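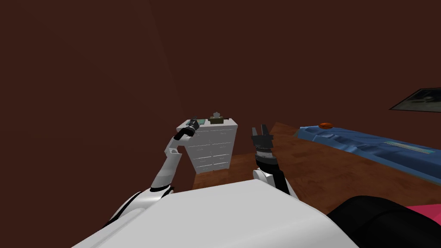 Section 3: Recording Your First Album Track in Navard

You've got the program installed and your interface is lighting up, so now comes the fun part! The steps below take you from a blank session to a rough vocal take.

1. Open Navard and choose New Session. Name it after the song, not the album, or you'll end up with 14 sessions all called "Album" (I did).

2. Set the tempo. We'll use 102 for the practice song, but type in whatever yours needs.

3. Add an audio track and pick your microphone from the Input list.

4. Sing the loudest line of the song and turn the gain down until the meter stays out of the red.

CAUTION: Turn your speakers off and wear headphones before you arm the track. Feedback through an open mic is nasty, and it can hurt your ears.

5. Click Arm, then Record. You get a two-bar count-in - use it to breathe.

6. Sing the whole song through, mistakes and all. Then do it again on a new take lane. Navard keeps up to 15 lanes per track, and comping the best lines together is a blast once you get the hang of it.

NOTE: If you hear yourself late in the headphones, lower the buffer size under Audio Setup. Raise it again when you mix.

7. Save, then bounce a rough mix and play it in the car or the kitchen. You'll hear things you missed at the desk!

We use cookies to remember your settings. Accept | Manage

Comments
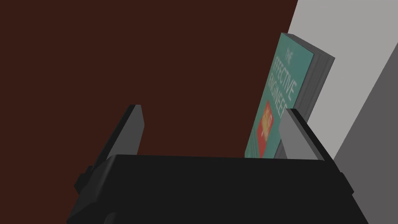 Skakik: Step 4 fixed my crunchy choruses, thank you! Does the count-in get recorded too, or only what comes after it?

Bamotden: Only what comes after. Turn on Pre-Roll Capture if you want to keep a pickup note.

Tekleab: Lowering the buffer worked for me, but I had to close and reopen the session first.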